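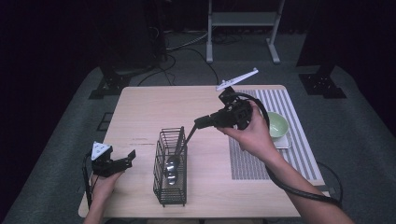 Figure 3. Holding a long-handled spoon with its bowl in a wire utensil basket on a table, with a hand-held gripper in each hand.

4. Daily Practice and Reported Well-Being

4.1 Sample and procedure

The survey was sent to adults who had signed up for the Flondorora self-reflection course through one of two community health centers, Munutstead and Lacroix. Completed forms came back from 2174 people. We dropped forms in which the well-being scale was left blank or in which every item had the same answer. The remaining forms make up the full sample used in Sections 4.2 and 4.3.

The course asks people to set aside a short period each day for one of three activities: writing in a journal, sitting quietly, or doing a household task slowly and with full attention. Participants chose the activity themselves and could switch at any time. They were asked to mark a paper calendar on each day they did it. The calendars were collected at the end of the course, in May, together with the second well-being form.

Well-being was measured with the Veltovon scale, a set of 40 short statements such as "I had enough energy for the things I wanted to do" and "I was kind to myself when something went wrong." Each statement is rated from "never" to "always." Higher totals mean better reported well-being. The scale also gives separate scores for rest, mood, and sense of purpose, and we report these where they differ from the total.

4.2 Regularity and length of practice

We first asked whether the total time spent mattered more than how evenly it was spread. People who practiced on most days for a short time reported larger gains than people who practiced rarely but for long stretches, even when the total time was similar. The difference was clearest for mood. It was small for sense of purpose, and for rest we found no difference we would rely on.

There are several ways to read this. A short daily period may be easier to protect from other demands, and people who manage it may already have calmer schedules. The background form asked about working hours and care duties, and adjusting for both made the gap smaller without removing it. We did not ask about sleep before the course began, which limits what can be said about the rest score.

Missed days were common in both centers. Most participants who missed several days in a row started again, usually with the same activity. Those who stopped for good were more likely to have written, in the open comments, that they felt they had failed at the course. Comments of this kind were more frequent at Lacroix, where the printed guide used the phrase "every single day" in its opening pages. The Munutstead guide said "most days."

4.3 Choice of activity

Journal writing was the most popular choice at the start, and sitting quietly gained ground as the course went on. Attentive household tasks were chosen least often but had the fewest dropouts. Participants in this group described washing up, folding clothes, and putting things away. Many said they liked that the task had to be done anyway. Some added that they were unsure whether it counted, and a few contacted their center to ask.

Gains in the total score did not differ much by activity. Journal writers reported somewhat larger gains in sense of purpose, and those who sat quietly reported somewhat larger gains in rest. Since people picked their own activity, these patterns may reflect who chose what. A design with assigned activities would be needed to separate the two.

4.4 Open comments

We read a random set of 1000 comments from the second form. Two coders sorted them by topic and settled disagreements by discussion. The most frequent topic was finding time, followed by the reactions of family members. Comments about guilt over taking time for oneself appeared in both centers and at all ages. Several participants wrote that this feeling eased once others in the home knew when the practice took place and left them alone for it. The coding guide is given in the appendix, and the full list of topics is in the version dated July 2026.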